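## Coffee grounds and banana peels: questions we keep getting at Kenmont Garden

**Do coffee grounds make soil acidic?**
Not by much. Used grounds come out close to neutral, since most of the acid ends up in your cup. If your blueberries are yellow, test the soil first.

**What about burying banana peels under roses?**
You can. I doubt the roses care. A peel has some potassium in it, but so does ordinary compost, and compost doesn't get dug up by raccoons.

**Femi Okeke swears by Epsom salt on tomatoes. Is he wrong?**
He grows good tomatoes. He also waters every morning and mulches 3 inches deep, and I'd credit that first. Epsom salt is magnesium, and most beds here have plenty.
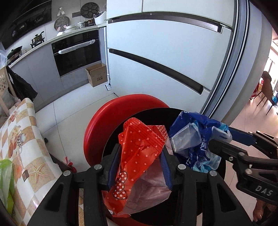

*Snack bags go in the trash, never in the compost.*

**The bag says "compostable." Can I add it?**
Check the small print. Many of those need an industrial pile held hot for weeks – ours hit 60 degrees Celsius once, in May, and didn't stay there.

**Is the Stovel compost starter worth buying?**
Oleksandra Zhuravel ran one bin with it and one without. We couldn't tell them apart. A shovelful of old compost is free.

**Do eggshells stop slugs?**
Ours crawled right over them. Go out after dark with a flashlight and a bucket.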